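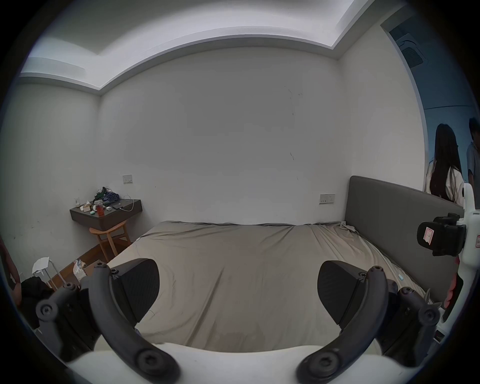
A floating nightstand, also called a wall-mounted nightstand, is a small bedside shelf or drawer unit fixed to the wall, with no legs of its own. It serves the usual purposes of a bedside table and leaves the floor beneath it free, a benefit most households enjoy until they find something to put there. A chair is a common choice.

Use

The surface is officially intended for a lamp, a book and a glass of water. In practice it holds a phone on its charger, tissues, last night's drink and whatever clothing was too clean for the laundry and too worn for the closet. The furniture writer Yasir Bukhari called this last category "the sediment" and held that it reached a stable depth in 6 days. Makers have responded with larger tops, which fill at the same rate.

Mounting

Most models hang from a rail or a pair of hidden brackets screwed into studs or masonry. The top is usually set level with the mattress or slightly above it. Brurkberg, whose Pledo line came in 33 finishes, many of them gray, advised measuring with the bedding on. Buyers tended to measure first and change the mattress in September.

Outlets placed over the headboard are handy for a reading lamp but often leave a charging cable to find its own way down from the shelf. The Osel, a later model by Niazi, had a notch at the back for this purpose. Owners mostly ran the cable over the side.

See also: Bedside table; Headboard; Fitted sheet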